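Mesa de centro Brullel, negra
Ref. 3627

Mesa baja rectangular, acabado negro brillante. Filo dorado fino por todo el faldón delantero y un adorno pequeño, también dorado, en el centro. Patas curvas. Hueco libre debajo, se pasa la aspiradora sin mover nada.

Pensada para salones clásicos: sofás con madera tallada, tapicería de flores, visillos blancos. Con muebles muy modernos queda rara, avisamos. 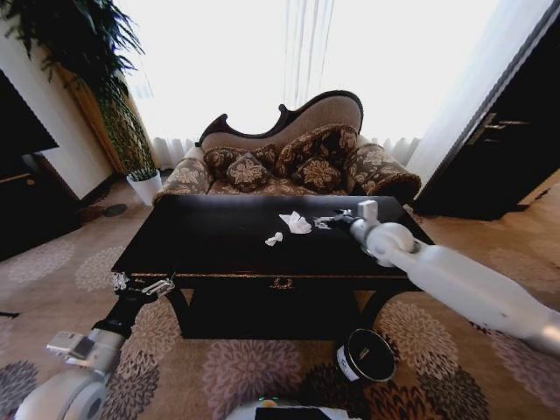 Limpieza: paño suave apenas húmedo y secar enseguida. Nada de estropajo ni de papel áspero, el brillo se raya y luego no hay arreglo facil. Posavasos siempre.

Se entrega con las patas sin montar, 2 personas, llave incluida. Reapretar tornillos a los 10 días.

Plazo: 7 días laborables, transporte Sturkine hasta la puerta de casa. Subida a piso aparte, preguntar antes de hacer el pedido.

A juego: auxiliar Geraghty, mismo filo dorado. Agotada hasta enero.

Cambios y devolucones en Plustlow, con el embalaje original.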